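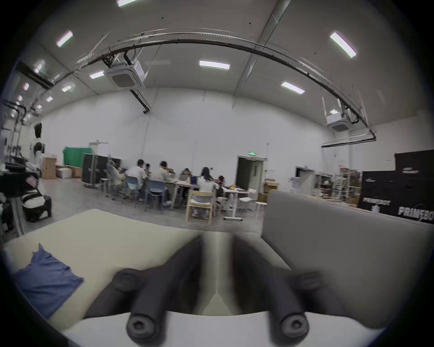 Why Do We Sleep?

Tonight, a little while after you say good night, something very strange is going to happen to you. Your eyes will close. Your arms and legs will go floppy. You'll stop hearing the dishwasher, and you won't notice if a moth lands on your pillow. You will stay like that for hours!

If a person did that at breakfast, everyone would be worried. But we all do it every night, and so do cats, whales, bees and probably even jellyfish. So what is going on in there?

Your brain doesn't switch off

For a very long time, people thought sleep was like turning off a lamp. Day is over, click, brain off. Then scientists worked out how to measure the tiny electrical signals that brain cells send to each other, and they got a big surprise. A sleeping brain is BUSY. It buzzes along all night, and at certain times it is nearly as active as it is right now, while you're reading this.

The signals change during the night, too. When you're awake, they are quick and jumbled, like a crowd of people all chatting at once. When you're deeply asleep, huge groups of brain cells start firing together and resting together, over and over, and the signals turn into big slow waves. Think of that same crowd, only now everyone is singing one long, slow song.

The stages of the night

Sleep comes in stages, and you travel through them again and again before morning.

First there is light sleep. This is the drifting part. You might still hear voices in the next room, and if somebody says your name you'll probably wake up (and maybe say "I wasn't asleep!"). Sometimes your leg gives a sudden jump, as if you had missed a step on the stairs. That jump has a wonderful name. It's called a hypnic jerk, and almost everyone gets them.

Next you sink into deep sleep. Your breathing slows down and so does your heart. This is the stage when you're hardest to wake. Have you ever fallen asleep in the car and found yourself in your own bed the next morning, with no idea how you got there? You were very likely in deep sleep while somebody carried you inside. Children get lots more deep sleep than grown-ups do.

Then comes the oddest stage of all, REM sleep. REM stands for "rapid eye movement," and it's called that because your eyes dart around under your closed eyelids. Most of your really vivid dreams happen now, the ones with a story, where you're late for school and your school is also a boat. Your brain is very lively in REM sleep, but it sends out a message telling your big muscles to stay still. That's handy! Without that message, you might get up and act out the whole dream.

After REM, you go around again. Near the start of the night you get more deep sleep, and toward morning you get more REM. That is why so many people wake up right in the middle of a dream.

What is all this sleep for?

Scientists are still working on this question, and I think that's one of the best things about it. You do it every single night and there is still plenty left to discover. But we do know quite a lot.

Sleep helps you grow. Your body makes a chemical called growth hormone, and a big helping of it is released during deep sleep. Growth hormone tells your bones and muscles to get bigger and helps your body fix things that need fixing, like a scraped knee.

Sleep helps you remember. All day long your brain collects things: a new word, the way to a friend's house, how to do a cartwheel. At night it seems to go back over them and decide what to keep. Scientists have watched this happen in rats! When a rat learns its way through a maze, certain brain cells fire in a certain order. Later, when the rat is fast asleep, those cells fire in the same order again, as if the rat were running the maze in its head.

Sleep helps you fight germs. Your body has an army of cells that hunt for germs, and they do a better job when you've slept well. When you catch a cold you feel extra sleepy, and that's partly your body asking for more time in bed.

And sleep helps your mood. Think of a day when you stayed up much too late the night before. Did little things make you grumpy? Did you cry about a sandwich? The parts of the brain that handle big feelings have a harder time when they're tired. It happens to adults as well, although they usually blame it on something else.

How does your body know it's bedtime?

Deep inside your brain, behind your eyes, there's a tiny cluster of cells that keeps time. Scientists call it your body clock. It doesn't have hands or numbers, of course, but it's very good at its job. It takes roughly one day to go around, and it uses sunlight to stay on time.

When light comes into your eyes in the morning, the clock gets the message that it's day. When it gets dark, the clock tells another little part of your brain to make melatonin (say it mel-uh-TOE-nin). Melatonin is like a town crier walking through your body and calling, "Night is here! Night is here!" Soon you start to yawn.

Bright light in the evening can confuse the clock, and that includes the light from tablets and phones. So when someone tells you to put the screen away before bed, you can blame your melatonin.

There's a second thing that makes you sleepy. The whole time you're awake, a kind of sleep hunger builds up in your brain. The longer you stay up, the hungrier for sleep you get, and sleeping is the only way to feed it.

The great animal sleepover

Animals have come up with some amazing ways to sleep.

Dolphins have to swim up to breathe, so they can't just conk out for the night. They let one half of the brain sleep while the other half stays awake, and then they swap! They often keep one eye open while they do it.

Sea otters sleep floating on their backs, and they sometimes wrap themselves in long strands of seaweed so they don't drift away.

Horses can doze standing up, thanks to a clever way of locking their legs. For REM sleep, though, they need to lie down.

Little brown bats snooze for most of the day and night, while wild elephants get by on just a few hours. Ducks sometimes sleep in a row, and the ducks at the two ends may keep one eye open, looking outward for danger, while the ones in the middle shut both.

Sleep long ago

In some places, before there were electric lights, people often slept in two parts. They went to bed soon after dark, slept for a few hours and woke up in the middle of the night. Then they would talk, say prayers, poke the fire or even visit the neighbors! After a while they went back to bed for their "second sleep."

Beds were different as well. Many people slept on sacks stuffed with straw. In the morning you gave yours a good shake to get the lumps out, and if you were unlucky, the bugs. Brothers and sisters usually shared, and so did cousins and guests, all tucked in side by side like crayons.

Try it: keep a dream diary

Dreams disappear quickly. Many are gone before you've put your socks on! But you can get better at catching them.

Put a notebook and a pencil next to your bed tonight. When you wake up, stay still for a moment with your eyes closed and ask yourself, "What was I just doing?" Then write down anything you've got, even if it's a single word or a color. Drawing counts too. Don't worry if your first page only says "goat."

Do this every morning for 6 mornings, and then read it all back. Do any people or places turn up more than once? Can you spot something that really happened to you, mixed up with something that couldn't?

Words to know

Body clock: the cells in your brain that keep track of day and night.
Growth hormone: a chemical that helps your body grow and repair itself.
Hypnic jerk: a sudden jump of your muscles as you fall asleep.
Melatonin: a chemical your brain makes when it gets dark.
REM sleep: the stage of sleep when your eyes move quickly and most vivid dreams happen.

Written by Yannick Riviere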